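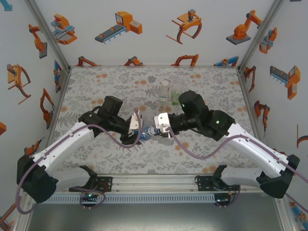

The stock fingers lasted until November. By then the pads had polished smooth on the contact face and both arms were dropping anything heavier than an empty cup, so the choice was to reorder the same part or compare it against something else. I ordered two other sets and ran all three through the same bottle task. These are my notes, mostly for my own use the next time I have to pick fingers.

Setup

Two arms on one front rail, mirrored. Each arm has its own controller board under the base and its own cable run along the forearm. Control loop at 400 Hz, position mode with a current limit on the gripper axis. I did not use force control, and I did not retune the joint gains between finger sets, even though the heavier set probably deserved it. The start poses were scripted and the grasp itself was teleoperated, same operator for everything (me).

The candidates:

Stock. Hard plastic, flat face, thin rubber pad glued on. New pads, not the polished ones.

Skilto soft set. Molded, some give at the tip, much stiffer at the root. Bolts on with an adapter plate.

Flemico long set. Rigid, about 40 mm more reach than stock, no pad supplied. I added grip tape.

The task

Pick up a plastic bottle, hand it to the other arm or hold it for the other arm to work on, put it down. I used bottles because they are bad objects. A thin wall changes shape while you close on it, clear plastic gives the depth camera almost nothing to work with, and the contact patch moves as the wall buckles. A finger set that can deal with a bottle usually has no trouble with a block.

Each trial got one of four outcomes: clean, slipped, crushed, or missed. "Crushed" means the wall buckled enough that the second arm could not get a usable grip afterward. I ended up with 2,023 trials in the log. The target was 2,000 and the surplus is from one evening when I forgot to stop the counter. I left them in.

Current limit

Most of the difference between finger sets disappears if the current limit is wrong. With the limit at the factory value every set crushed the larger bottles. I dropped it in steps until the stock set started slipping, then went back up one step and used that value for everything. This favors the stock set slightly. A fairer method would tune the limit per set, and I may redo it that way.

The gripper driver also holds its peak value for a short time after contact before falling to the limit. On a rigid object you never notice. On thin plastic that short peak does all the damage. The setting is in the Trinbridge configuration tool under a name that does not mention holding or peak, and I found it by changing values one at a time and watching the current plot. 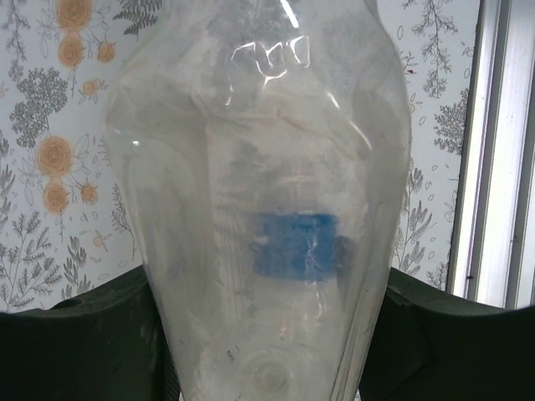

Wrist cameras turned out to matter more than I had planned for. I had assumed the fixed view would be enough to label outcomes, and for slips it was. For crushing it was not. Up close you get the creases in the wall, the highlights on the crumpled upper part, and both fingers against the narrowing lower section, so it is possible to judge where the load is going. The same view shows the main drawback: the bottle takes up the middle of the image and the background comes through it washed out, so anything that segments by color or texture has a hard time finding the edge. The blue label is the only solid patch of color on the thing. My detector locked onto labels and ignored bottles for most of the first week.

I tried two exposure settings on the wrist cameras. Auto exposure hunts whenever a highlight moves, which on crumpled plastic is constantly. Fixed exposure, set slightly dark, was better for everything except the view straight down at the cloth. I kept fixed.

Resolution made less difference than latency. Halving the resolution to save bandwidth cost nothing in grasp outcomes. Adding one extra frame of delay did, mostly as late closes on the handoff.

Results by set

Stock: predictable. Most failures were slips, and most slips were on the neck, where a flat face only touches along a line. Easy to teleoperate because the fingertip is where you think it is.

Skilto: fewest crushed bottles by a wide margin. The tip bends before the wall does. The cost is position error, as the tip moves sideways under load and the second arm has to go looking for the cap. It also picks up dust from the tabletop and loses grip over a session. Wiping with alcohol restores it.

Flemico: the added reach is useful when the bottle is lying down near the middle of the table and both wrists want to be in the same place. The added length also amplifies every bit of wrist backlash. I had more misses with this set than with the other two combined. The grip tape peeled at the corners.
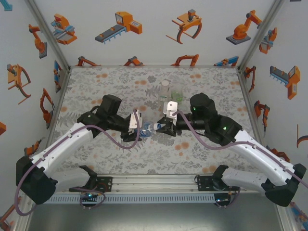
Photo: Nwankwo bench, fixed camera

Two-arm handoffs

The handoff is where I expected the soft set to win clearly, and it did not. With the bottle on its side, one arm holds the body and the other approaches the cap end. If the holding finger is compliant, the cap moves when the second gripper touches it. With stock fingers the cap stays put and the second grasp is boring, in a good way.

Mixed sets worked better than any matched pair: soft on the holding arm, stock on the approaching arm. The soft finger does not damage the body, and the stock finger ends up where it was commanded. I did not log enough mixed trials to put a rate on it.

Clearance between wrists is the other limit. Approaching along the bottle axis from opposite ends keeps the forearms apart. Approaching from above with both arms does not work with the long set at all, and only barely with stock.

Cables

The cable run needs slack at the wrist and not much anywhere else. Too little and the wrist roll stops short of its limit, and the controller reports this as a following error without saying why. Too much and the loop ends up in the camera view. I re-clipped the left arm twice. If you change finger length, check the slack again at full roll before running anything unattended.

What I am keeping

Stock on the right, Skilto on the left, current limit one step above slip, peak hold off, wrist cameras at fixed exposure and half resolution. The Flemico set goes back in its box until I have something that needs the reach.

Still to do: per-set current limits, a proper log of mixed pairs, and a replacement for the grip tape. I also want to repeat a subset of the trials with water in the bottles, after I have moved the controller boards somewhere other than directly under the table edge.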